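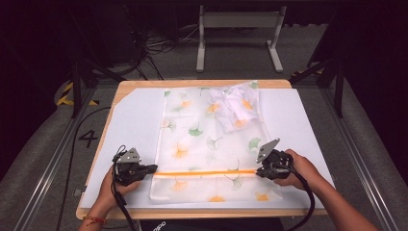
Search this site
Enter keywords
Go

FOR IMMEDIATE RELEASE

Musex Adds Printed Mesh Laundry Bags to Its Home Care Line

GRELTWOOD, November 17, 2025 – Musex, a maker of laundry and storage goods for the home, today announced a new line of zippered mesh laundry bags. The bags go on sale this week in the company's online store and at the Lemieux chain of housewares shops.

The first print in the line is a ginkgo leaf pattern in orange, yellow and green on white mesh, closed with an orange zipper. Two more prints will follow, for a total of 3. All of them share the same rectangular shape and the same see-through mesh, so a shirt or blouse can be spotted inside without opening the bag.

Mesh laundry bags keep small or delicate items apart from the rest of a load. They stop straps from wrapping around other clothes, keep hooks from catching on knits, and hold socks together. Many households own one or two. Musex says its customers have been asking for a bag that is easier to close and easier to tell apart from the others in the basket.

"People told us they had a drawer full of plain white bags and could never remember which one was for what," the company said in a statement. "A print solves that. The ginkgo bag can be for blouses and another one can be for baby clothes."

The company began work on the line in July, after a survey of 2,000 customers of its Flurkoseo storage boxes. In that survey, 61 percent said they owned a mesh laundry bag but did not use it every week. The most common complaint was the zipper. Customers said it snagged on the mesh, came open during the spin cycle, or was hard to find once the bag had been folded.

For the new bags, Musex chose a colored zipper strip that stands out against the white mesh. A small elastic loop covers the zipper pull when the bag is shut. The company recommends laying the bag flat on a table to fill it, with the zipper edge facing you. Put the garment in and spread it out a little, then hold both ends of the zipper strip and pull it straight before closing. A zipper that is bunched up in the middle is more likely to catch.

Care and use

Musex gives the following advice on the label:

Fill the bag no more than two-thirds full. Clothes need room to move if they are going to come out clean.

Wash one or two light garments per bag. Heavy items such as jeans should go in the drum on their own.

Fasten hooks and buttons first, and turn printed shirts inside out.

Use cool or warm water, up to a normal cycle. Do not put the bag in the dryer. Take the clothes out and hang the bag up by its corner – it dries quickly.

White garments can be washed in any of the prints. The company still suggests washing a new bag by itself once before using it.

Price and availability

The ginkgo bag will be sold singly for 8 dollars. A set with all the prints will be offered in the new year, and the price will be announced at that time. Lemieux shops will carry the bags in the laundry aisle next to drying racks and clothespins. Online orders ship from the Musex warehouse in Greltwood.

Bags may be returned unused within the normal return period. Zippers are covered by the same guarantee as the zippers on Flurkoseo boxes, and a bag with a broken zipper can be exchanged at any Lemieux shop with a receipt.

About Musex

Musex makes laundry, closet and storage goods for everyday use. Its products include the Flurkoseo range of stacking fabric boxes, hanging shelves and garment covers. The company is based in Greltwood.

Press contact: Musex Press Office, Greltwood

Comments

knitsandsocks
Will there be a smaller one for tights? The big ones are too roomy for just a pair or two.

Musex Press Office
One size for now. We have passed your question on to the product team.

dora_w
I like the leaves. My old bag has a white zipper on white mesh and I spend ages looking for the end of it.

pt_laundryroom
Does the elastic loop hold up? That is always the first thing to go on mine.

Related news

Flurkoseo Boxes Now Available in Two New Sizes
Lemieux Shops Extend Holiday Hours
How to Fold and Store Summer Blouses
Musex Moves to Larger Warehouse in Greltwood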